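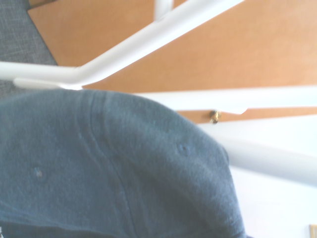
Monday, hall cupboard and hat rail

Started at 7 with the coats out on the bed and the cupboard door off its top hinge, where it has been since August. Refitted the hinge first. The old screws no longer bit, so I packed the holes with matchsticks and glue and left the door leaning against the bath while it set.

The caps were the real job. They have lived in a carrier bag behind the hoover for as long as I have had the flat, and every one I took out had a crease across the crown. The slate-blue one was the test piece. It is a soft cap with a brushed sort of surface, panelled, with a doubled seam over the crown and a small stitched eyelet to either side of it. Seams like that are useful for diagnosis. If the seam runs in a clean curve, the crown is holding its shape; if it kinks, the panel next to it has been folded and needs steam.

Method, so that I don't have to work it out again next year:

Brush first, dry, with the nap. Clothes brush, short strokes, from the top of the crown downwards. Lint collects along the stitching and in the eyelets. A cocktail stick clears an eyelet, but go round it and don't push through, or the thread lifts.

Steam from the kettle, crown held well above the spout, hand inside. Keep it moving. I gave each cap a count of 12 and then shaped it over the Doherty pudding basin, upside down, with a tea towel over it. The basin is slightly too big for the older caps and slightly too small for the blue one. A melon would be the correct size. I don't have a melon.

Leave alone until cool. I was impatient with the green corduroy and it has gone flat on one side. It will have to be done again.

Nuala Horgan rang at half past nine while the second lot was on the basin. She wanted the bread tin back and also had opinions on steaming, mainly that I should stuff the crowns with newspaper and forget about them. I said newsprint comes off on pale linings. She said who looks at the lining. She has a point, but I look at the lining.

Rack. The white tubular one came from Stavell and the instructions were a single folded sheet with no words on it. The diagonal bars go in before the horizontal rails, although the drawing has them the other way round. I assembled it in the drawing's order, couldn't get the second diagonal to seat, took it apart and started again. Total time lost, most of an hour. The joints are a push fit and they creak if the floor is uneven, as ours is by the meter box. A folded bit of card under one foot has stopped it for now. Cork would be better. Buy cork.

Painted tube marks very easily. I scuffed one end on the skirting when turning it round and touched it up with radiator enamel, which is a shade too yellow. It is on the wall side.

Weight is not a concern with caps, but coats are another matter. I hung the winter coats on it to see, and the top rail bowed enough that I took them straight off again. Coats go back in the cupboard on the fixed rail, heavy ones next to the brackets and light ones in the middle. Caps, scarves and the bag of gloves go on the rack. The umbrella can stay where it is.

Gloves: 6 pairs kept, and a heap of singles I put in the rag drawer. The Vindetti leather ones have gone stiff at the fingertips. I worked in a little saddle soap and will see what they are like tomorrow. If there is no change they need conditioner, or they need throwing out. They were a present from Gráinne Foley, so conditioner first.

Scarves washed by hand in cool water, rolled in a towel, laid flat on the airer. The Bellinano one bled blue into the bowl and I moved the rest out quickly. The cream one seems to have escaped. Labels can't be trusted on this. Wash dark wool alone.

Meter reading taken while I was down there with the torch: 3,404. Sent in after lunch.

Door went back on at 2. It closes now without being lifted, although there is still a gap at the bottom hinge side. I could plane the top edge, but the wood moves with the weather and I would only be planing it to suit today. Leave until spring and look again.

Fixed a strip of felt along the inside of the frame to stop it banging when the front door opens. The adhesive kind is poor stuff — one end was peeling before I had got to the other. Used three tacks as well.

Tested the rack with everything that is meant to be on it. Caps with stiff brims sit better towards the ends. Soft ones slump, and they want something under the crown if they are not going to crease all over again. Tissue paper will do. I had two sheets from a shoe box, cut them in half, and that covered the ones I mind about.

Still to do: redo the green corduroy. Return bread tin. Cork for the feet. Find the missing screw cap from the cupboard hinge, last seen on the windowsill. Ask Gráinne whether she wants the tweed cap, which has never fitted me and which I have now steamed twice for no reason.

Rain from four o'clock onwards. Scarves not dry.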